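Search this site Enter keyword Go

Veravora opens folding course for people who learn to keep their clothes at home

Jul 18, 2023
By Csenge Csonka, Veravora press office

NIRKIVBRIDGE – Veravora, the home skills school in Nirkivbridge, will start in August a new short course about the folding and care of dark clothes. The course is called Jesen and it was prepared by our teacher Rozália Fekete. It has 17 places and it lasts for two evenings.

The idea came from our spring survey. We received 463 answers, and in 373 of them people wrote that they iron a shirt well but do not know how to put it away. Dark cloth with a little shine is the most difficult, as every crease catches the light. The course therefore starts with the shirt face down and flat on a bed, and the first exercise is only the collar and the upper back.

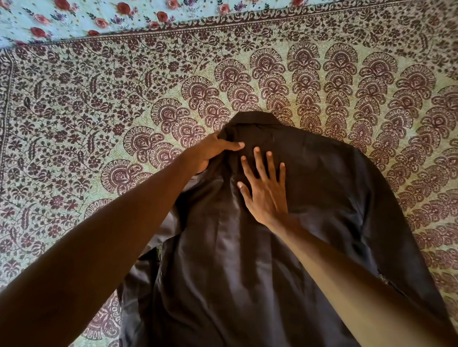 We teach on a bed and not on a table. Most of our students have no large table at home, but everybody has a bed, and a cotton bedspread holds the cloth a little so that it does not slide. The hand is the main tool. Students learn to press with the open palm, from the middle to the outside, and to stop before the hem is pulled out of its line.

On the first evening the group works with long sleeves. The sleeve is laid along the body of the shirt, the cuff is closed, and the length is smoothed again before the next fold is made. It sounds simple, but it takes about half of the lesson.
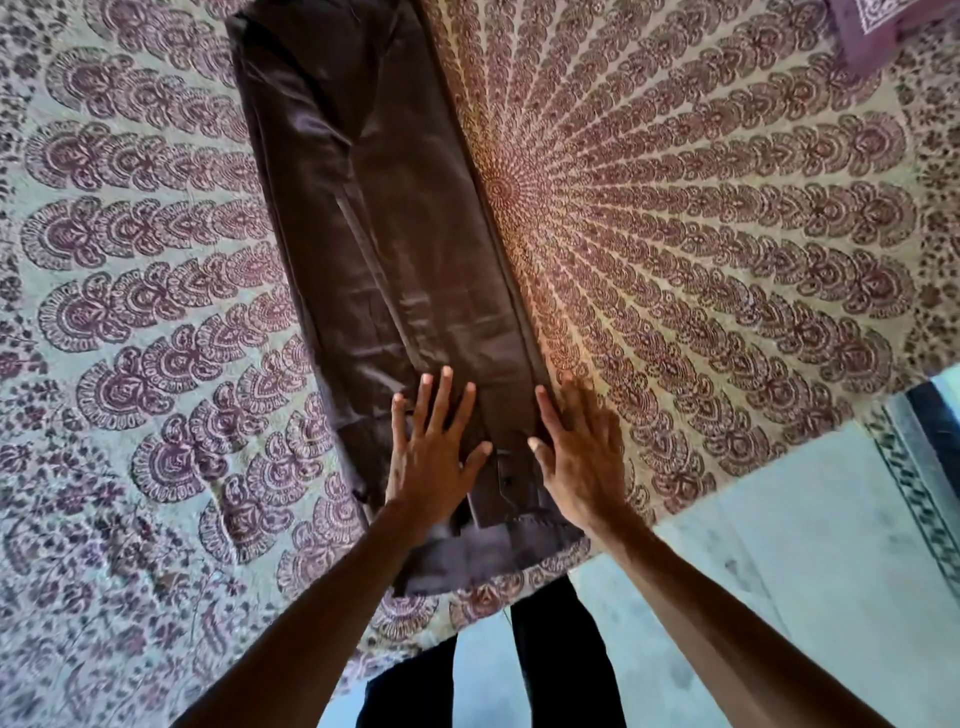
Jenő Antal wrote to us after the trial lesson that he had folded his shirts in the same way since he was a student, and always wrong. He had pulled the sleeves across the back too tightly, he said, and the mark stayed there the whole day – now he leaves them straight, and he asked if his brother may also come.

The second evening is for checking and small repairs. Before a piece goes into the drawer, students look at the buttons, the ends of the seams and the places where threads have come out. Lint is taken off by hand or with a soft brush. Loose threads are cut with small scissors, never pulled. 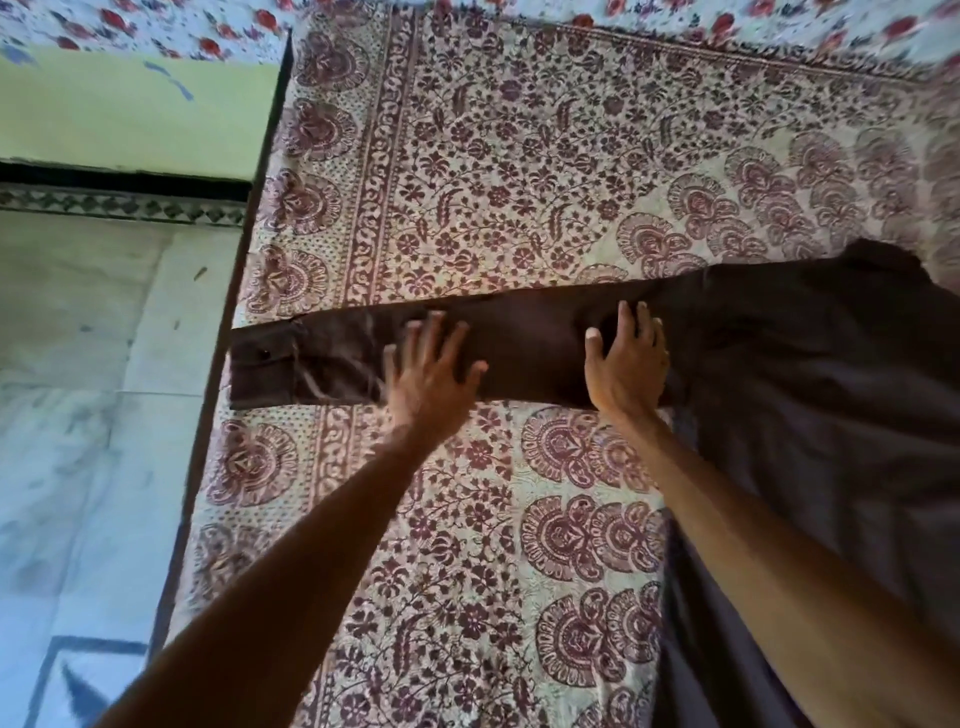 Each student brings two pieces of dark clothing, clean and already ironed. Brushes, scissors and thread are given by the school. The thread for the course comes from the Panasiuk shop, which also offers a small discount to our students until the end of August.

Places can be reserved at the Veravora office or by telephone. Questions from the press are answered by Kálmán Csonka.

Recent items
Torquil Cruickshank: mending a wool jumper at the elbow
Veravora evening courses, new timetable
How to store winter blankets
Panasiuk shop: summer opening hours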